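Today's ambition was to sort the red blocks from the green blocks. It's a two-compartment bin. You'd think the bin was practically begging for it.

I announced the plan at breakfast. Gizella asked which colour would get the big side, and that was us until half past ten.

Cledwyn's view is that green should have the deep end because green is "the calmer colour". Cledwyn has worn the same orange fleece since May.

For the record, there are three of each. Neither colour has a majority. I've pointed this out to both parties.

I also had a go at the divider with a damp cloth. The white has gone in a big ragged patch low down, and the scratches further up are there for life. I got a slightly dirtier cloth out of it.

Ieuan says paint it. Ieuan said that about the shed door, and the shed door is now 2 colours and doesn't shut.

Radymyr says buy a new bin. I looked. The one I liked was £54, and for £54 I'd want it to sort the blocks itself and bring me a tea.

So, the position as of this afternoon – all six in the front, back compartment empty, Gizella claiming a moral victory on grounds she won't go into.
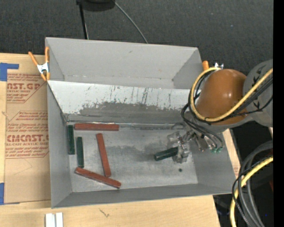

Anyway, I-hsuan has just asked why we don't stack them by size. They're going back in the cupboard after tea.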